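Gellero finger set on a two-arm bench, after a few weeks of use
Posted 21/10/2026 by Danilo Panganiban
Filed under: grippers, reviews

We had been running the stock fingers that shipped with our arms, and they were fine for blocks and bad for almost everything else. Graça Antunes wanted to try the Gellero set before ordering a second pair of anything, so we bought one kit and put it on both arms. I did most of the teleoperation. Valdir Fagundes did the mounting and the controller settings.

Installation took an afternoon. The screws in the bag were too long for our wrist plate and we used our own. The instructions cover one arm only, so for the other side you mirror the drawings yourself. After that we reset the closing limit in the Liltanix controller, which still had the old finger length saved.

For testing we used toy kitchen pieces and a few dishes. 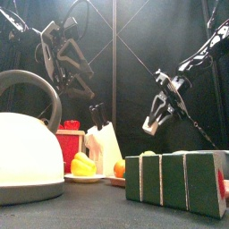
Small blocks are easy. I could come in at a poor angle and still get a hold at the fingertips, which I could not say for the stock fingers. Round things took more care. The orange rolled away from me a lot until Valdir lowered the closing speed, and after that it was mostly my own fault when I missed. Peppers were somewhere in between. I never got a good grip on the kettle handle and stopped trying.

We logged about 3,000 grasps over the test. The pads on the right arm started to shine after the first 500, but I did not notice more slipping. Ismael Moura checked the finger screws every morning and had to tighten the left side twice. Thread locker fixed it.

The wrist camera matters as much as the fingers. On a dark table the black fingertips are hard to pick out, and I lost track of them when I reached down toward a bowl. Pieces resting on top of each other are the worst case. You have to choose a gap between two of them and go in without a clear idea of where the tips are.
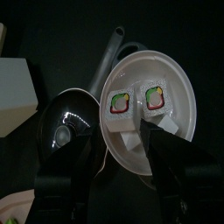 Wrist camera view, fingers at the near side of the bowl.

A strip of light tape on each tip helped. We also tried the Wiletti camera, which has a wider view but makes the far side of the bowl too small to judge depth. We went back to the old one.

Good: grip on small parts, easy to clean, spare pads in the box.
Bad: screws, one-arm instructions, dark tips.

I would buy it again for tabletop work. For anything with a big handle, keep looking. We are leaving it on both arms until December and then I will check the pads again.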